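Chapter 4
Folding Small Clothes

Most household manuals promise that a well-folded drawer will save you time. Treat the claim with care. The Narier method, taught in Villanueva for years, asks for 16 separate folds to put away a child's weekly washing, and its supporters have never shown that the clothes come out of the drawer any neater than they went in.

Small garments are the hardest test. An adult shirt has long straight edges to work from. A child's shorts or pants have a puckered waistband, a curved leg and very little flat cloth between them – and the elastic pulls against every crease you make. This chapter deals with light cotton, folded on a table and kept in an open bin. 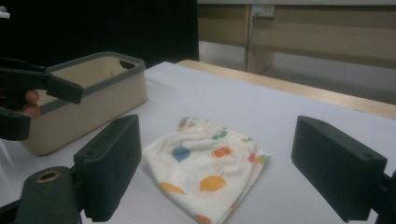
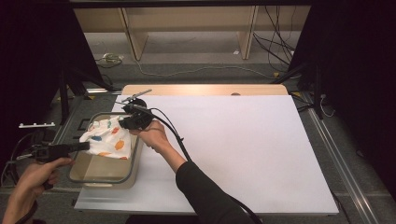
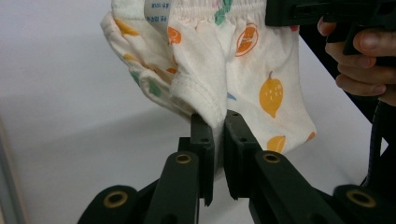

Printed white cloth.

Does a small garment need to be folded at all before it goes into a bin?
Only if you want to find it again without emptying the bin. Cotton this light creases whatever you do, and the creases drop out in wear. What folding gives you is a waistband you can see from above.

4.1 Where to begin the fold

The usual advice is to start at the waistband. We shall see that this is sound for shorts and doubtful for nearly everything else.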